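Print this page | E-mail this page

Workshop Tips: Storing Bench Tools Between Jobs

Tools left in storage fail more often from moisture than from wear. The following applies to small shops in unheated buildings, such as our own in Sorkesville.

Clean every steel surface before it goes away. Wipe with mineral spirits, let it dry, then apply a thin coat of light machine oil. Fingerprints left under the oil will still etch, so wear gloves for the last wipe.
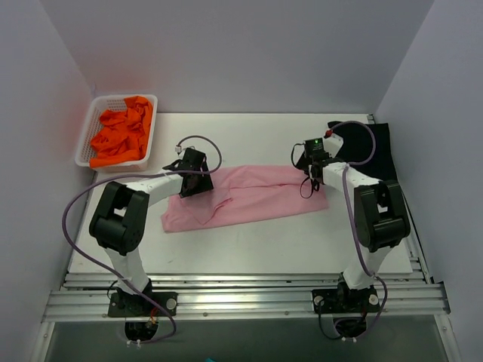

Remove batteries from calipers and meters. Store cordless packs partly charged, off the concrete floor, and check them every 4 months. Label each pack with the month it was last charged — a strip of masking tape is enough.

Sharpen before storage. Chisels and plane irons should be taken to 1000 grit at minimum and oiled the same day. Kiros Alemneh, who ran the Clekwood shop, would not accept a blade back into the rack without it.

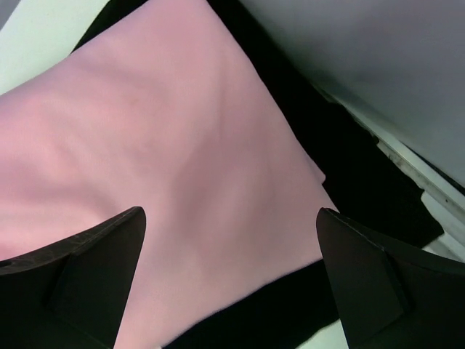
Drawer liners need more attention than they usually get. Foam breaks down and holds moisture against the metal. Felt is better if it is clean and fully dry, and it should be replaced when it becomes stiff or stained. Whatever cloth is used, smooth it out before loading the drawer. A sheet with ripples and a long crease through the middle, like the pink one, lets small drills and gauge pins roll into the low spots. Trim a curled corner or tape it down — it will catch on the drawer frame.

Place one desiccant pack in each closed drawer. Packs that can be dried in an oven should be reset in December and again in spring, following the temperature on the label.

Print this page | E-mail this page

Contact Us | Copyright Grisance Shop Notes | Back to top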